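Trarkeo (film)
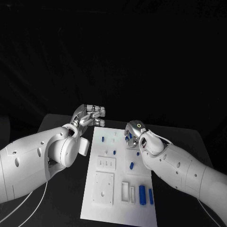
Trarkeo is a low-budget science fiction horror film set in the mining town of Nolte. It was the first feature from the production company Clorkutico, which had previously made short films and music videos. The film runs 84 minutes and was shot in 11 nights.

Plot

A night clerk at the Nolte freight office finds that shipments logged as empty weigh more each time they pass through. She follows one to Unach, an abandoned processing plant outside town, where a survey crew went missing the winter before. Most of the second half takes place inside the plant. The ending leaves it unclear whether she gets out.

Production

The plant interiors were filmed in a former grain warehouse. The script originally had 2 survey crews, but they were merged before shooting to save money. Roughly 800 feet of tunnel appears on screen, all of it the same short corridor redressed and filmed from both ends.

Release

Trarkeo opened in September on a handful of screens and later sold 2,000 copies on disc. Reviewers liked the sound design and the slow first act. Several found the dialogue stiff and complained that the plant scenes were too dark to follow. A longer cut restores a subplot about the clerk's brother.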